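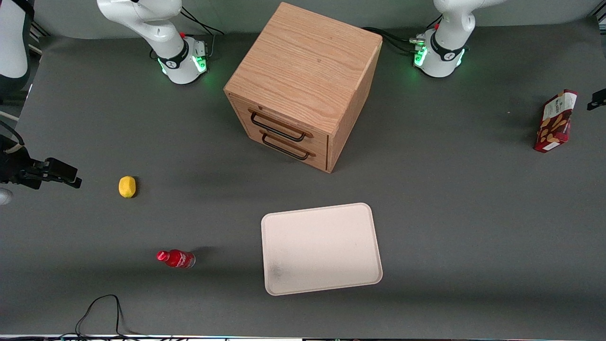 Two drawers, one tray: sorting out the small stuff

22 Aug 2019

The small drawer cabinet has been in use since spring and has now been emptied, cleaned and refilled twice. What follows is a record of the arrangement I have settled on, mostly so that I can put it back the same way next time.

The cabinet

It is light wood with two drawers, one above the other, each with a dark metal bar handle. I bought it second-hand from Gulitz, the shop by the canal bridge that sells office clearance and the occasional decent lamp. There was no maker's name on the underside. The grain on the top is fine and pale, and the side panel has gone a deeper orange than the rest. I assume it stood next to a window for some years. There is a small dark mark near the top edge of the upper drawer which I have left alone. Sanding it would mean sanding the whole front, and then the two fronts would not match.

The drawers run on wood, with no metal runners. The lower one used to stick for the last part of its travel. Candle wax on the bottom edges cured it for a month. A second application, after rubbing the edges down with fine paper, has held since. Use a plain white candle. The scented one I tried first left a smell of vanilla in the paper.

Handles: both were loose when I got it. The screws were too short for the thickness of the drawer front and were holding by a couple of turns. I replaced them with longer ones and a washer behind each. The heads stand proud inside the drawer by a small amount, enough to catch an envelope. A strip of card taped over them deals with that.

I keep it at an angle on the table. Square to the wall, the drawers open straight towards the middle of the table and whatever is in front has to be moved. Turned, they open towards the left, where there is normally a clear patch. It looks careless and has been commented on, but it works.

What goes in the drawers

Upper drawer: things used at least once a week. Scissors, tape, pens that write, the tape measure, stamps, spare keys on a single ring. Nothing with a lid that can come off.

Lower drawer: things used less often, but which I have to be able to find. Batteries in a bag, fuses, the bicycle light charger, string, picture hooks, instruction leaflets folded in half.

Food does not go in either. I tried it, with wrapped biscuits in the lower drawer, and found crumbs in the leaflets by the end of the week.

I also tried dividers. Skudora do a set of adjustable ones in thin plastic, and I gave them a fair run. They take up more width than you expect, and in a drawer this size you lose a full compartment to the dividers themselves. They went to the kitchen, where they keep the tea bags upright. In the cabinet I now use the bottom halves of small cardboard boxes, trimmed to height. They cost nothing and can be thrown away when they get dirty.

The tray

The tray is a pale pinkish white, rectangular, with rounded corners and a narrow raised rim. Its job is to hold whatever is on the table that does not belong in the cabinet. The rule is that it has to be empty at the end of the day. Anything still in it gets put away in its proper place or thrown out. I have kept to this on most days, which is a better rate than I managed with the bowl.

The bowl was the previous system. The fault was depth. Things went to the bottom and stayed there, and I once lost a library card in it for the better part of a winter. A tray with a low rim shows everything at once. It also fills up quickly, and that is useful, as a full tray cannot be ignored in the way a half-full bowl can.

There is a faint grey smudge near one corner. Washing-up liquid did not shift it, nor did bicarbonate of soda left on for an hour. I have stopped trying. A harsher cleaner would probably dull the surface, and a dull patch would be worse than the smudge.

What turns up on the table

Snack cartons are the worst offenders. A tall carton does not fit in the tray lying down without covering most of it, it falls over when stood up, and it comes out again the same evening wherever you put it. Current practice is that an open one goes on the kitchen shelf next to the cereal and an empty one is flattened at once.

Small bottles are next. They roll. The red-capped one spends more of its life on its side than upright. Bottles go in the tray during the day and back to the cupboard at night.

Then there are the odd single items, such as the small yellow thing like a lemon. It has no category and I have not found it one. It sits to the left of the cabinet more often than not. I considered giving it the lower drawer, but it is too tall to let the drawer close over the string.

The table top

Dark grey, and not a colour I would choose again for sorting on. Dust shows, and so do finger marks when the light is low. The one advantage is that pale objects are easy to find on it. A dropped screw is not.

I wipe it with a damp cloth and then a dry one. I bought a surface spray from Kan and it left streaks that took longer to remove than the dust had. The rest of the bottle is under the sink.

Measurements and cost

The cabinet was 95 when I first saw it in the window and 69 when I went back. I did not haggle. Screws and washers came out of the tin, the card was from a parcel, and the candle was already in the house.

Time spent: one evening on the handles, part of another on the wax. The refill takes less than that now that the boxes are cut.

Still to do

Felt pads for the underside. The cabinet scrapes when pushed and I would like to stop that before it marks the table. The Rarnby pads I have are round and slightly too wide for the base edge, so they will need cutting.

A new card strip behind the lower handle. The tape is lifting at one end.

Go through the leaflets in September. At least 3 of them are for things I no longer own.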